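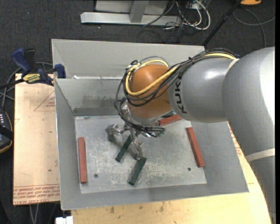
Notebook – bin picking, shared workshop, 2020-06-22

Goal for today: get the multi-finger approach off the table edge and working inside the bin, with the same five blocks as last time (three red, two green). Fixed layout first, random drops later.

Setup

Bin is on the wood top, open side up, clamped at the corner to the tan board. Only one clamp so far. It held, but I can still rock the bin a little if I push on the wall nearest the arm, so a second one is on the list.

Arm speed capped at 18 percent for everything below the rim. Above the rim I left it where it was in February.

Cables are still the weak point. The black bundle is tied above the gray link and the yellow cable has its own loop around the wrist. With the wrist turned past a certain angle that loop gets wide and I don't like how close it comes to the bin wall. Tried a tighter loop, and it pulled at the joint when the arm reached for the far wall. Put it back to the wide one. Next idea is a second tie below the wrist with some slack on either side.

Keep the pendant where it can be reached without leaning over the bin.

Calibration

Redid the bin origin. The old numbers were off after somebody moved the board (please write it down if you move the board). Used the two small holes in the floor as reference points instead of the corners. The corners are where the sloping walls meet and the probe tip slides. Holes gave repeatable values on every try.

Saved as bin_floor_b. Do not overwrite bin_floor_a yet, the Loltach scripts still read it.

Runs

First set, 21 attempts, all starting from the same home position. Results by block position, from the log:

Middle of floor: fine. Fingers close square if the approach angle matches the long side of the block.

Next to the left wall: poor. The outer finger meets the slope before the tip gets down to block height. Rotating the grip a quarter turn helps but then the cable loop is on the wrong side, see above.

Near the back wall, under the wrist: detection is the problem there, not the grip. The wrist hides part of the block as soon as the arm comes in, and the script tries to update the pose from what it can still see. Changed it to take the pose once, before the arm enters, and hold it. Better right away.

Two greens lying close together at the same slant: picks the wrong one now and then. The scratches on the floor also throw off the edge finder. Raised the contrast threshold to 2000, which got rid of most of the false edges and didn't lose any blocks. The dark greens are closer to the threshold than the reds, so check them first if anything goes missing.

Grip force: left at the Skiltero default. Dark pads show no marks after the session. Blocks aren't slipping once they are up.

Stopped at line 3143 of the log when the controller dropped its connection. Restarted, came back clean, no idea why. Same thing happened once on the Dinach bench and it was a loose plug, so I reseated everything on the carpet side and taped the thin cables away from the walkway.

To do

– second clamp, front corner
– second cable tie below wrist, then redo the far wall reach slowly by hand
– wall approach: try tilting the gripper to match the slope before descending
– try matte spray or a mat on the bin floor? A mat would cover the reference holes. Would need cutouts.
– ask whether the Miyazaki bin is free, its walls are closer to vertical
– copy today's log to the shared drive before anyone wipes the laptop

Left the bin clamped and the blocks with it. Power off at the wall.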